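More Ribbon, Less Learning

Vidar Boström January 30, 2026 OPINION, ROBOTICS

Everyone gathering examples for robots now brags about the pile. Moen wants 1000 runs of each task by July. I have yet to hear why 1000 beats 200.

Take tying a ribbon around a bouquet. Ribbon never falls the same way twice, so people assume variety comes free. Then they record every run on the same white table, between the same pale panels, with the same sort of green paper. A learner fed on that may know ribbon, or it may know the table. The count can't tell you which. 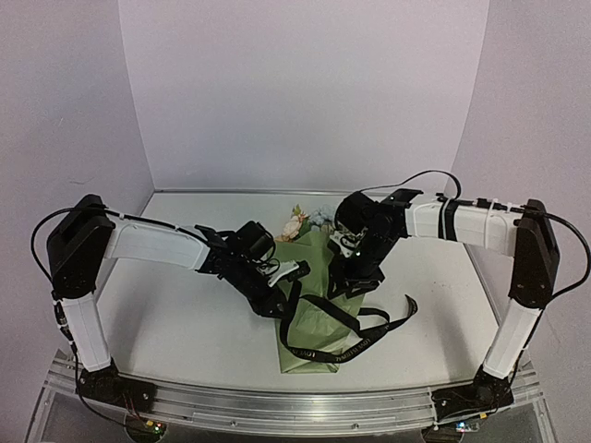 I would trade a month of this for 10 bad bouquets in 12 different rooms, with the fumbles left in. Praltarow throws its fumbles out before training. I think that is a mistake, and I'd like to see their numbers with them put back.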